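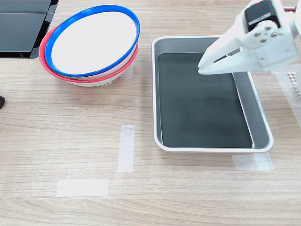
**Figure 3.** Nested bowls (blue rim over coral-red rim) and the rectangular metal tray on the pale wood-grain table, with tape markers.

### 4.2 Tableware and the clearing task

Most of the disagreement between households came down to bowls. Plates stack one way and people know it, cutlery goes in a drawer, but bowls get nested, half nested, left on trays, put back in the wrong cupboard. So this section deals with bowls and trays only. Plates are in 4.3, mugs in 4.4.

The Numivmont set used light bowls with coloured rims and white bodies, as in Fig. 3. Rim colour mattered more than we had planned for. When a stack sits slightly offset the lower rim shows as a crescent and you can tell what is underneath without lifting anything. When it sits square you mostly can't, not from above. Participants in the Plarndale kitchens used this a lot - they went for the odd colour first, pulled it out, then tidied the rest. In the Cornden kitchens, where all the bowls were plain, they just picked up the whole stack.

We logged 1540 clearing episodes in total. 1206 of these had at least one nested pair somewhere on the table, and those are the ones used below. The rest are single bowls or no bowls and are left for the appendix.

**Layout.** Table tops were cleared and wiped before each session. Start positions were marked with pieces of translucent tape stuck flat to the surface. Tape was chosen over pen because two of the households objected to pen, fair enough. It also peels off without leaving much behind, though on the older Calvo table it took a bit of varnish with it and we had to stop using that table. The markers give the start position only. Participants were told to ignore them afterwards and put things where they liked.

**Nesting.** A pair was coded as nested if one bowl sat inside the other, whether centred or not. Offset was coded seperately, by eye, as none / slight / large. Slight offset means the lower rim is visible on one side only. The pair in Fig. 3 is slight. Large offset means the upper bowl is tipped or resting on the rim of the lower one, and these were rare outside the homes with small children. Two coders, disagreements talked through. Most of the disagreements were none vs slight, and most of those were same-colour pairs. No surprise there.

**Trays.** The tray served as the collecting place. Sloped inner walls, rounded rim. We had expected people to load it flat, bowls side by side, and carry it off in one go. Some did. More often the bowls were nested first and then put on the tray as a stack, which leaves room for other things but makes the whole lot slide when the tray is tilted. Sliding was noted in 195 episodes. In 150 of those the stack was slight or large offset at the point of lifting, so it does look as though straightening the stack first is worth the second it takes. We didn't test this directly and the tray loads were not matched, so treat with care.

A further point on rims. A wide tray rim is easy to grip but bowls get parked on it, half on half off, when the person is in a hurry. These were coded as "on rim" and counted as not cleared, even where the participant clearly thought they had finished. It was a strict rule and it brings the completion figures down for the Plarndale homes in particular. With the looser rule the gap between sites shrinks but does not close.

**Order of clearing.** Nested bowls tended to go early when they stood near the tray and late when they stood at the far side of the table. Distance seems to do most of the work here, size very little. Colour had an effect only where the two rims differed, see above. Sessions run in February had a slightly different order, bowls almost always last, and we think this is down to the soup left in them at that time of year. Bowls with food in were emptied first and that adds a trip to the sink. Those trips are included in the timings in Table 5 but not in the order counts, whcih should be kept in mind when reading the two side by side.

Restacking at the cupboard is treated in 4.5.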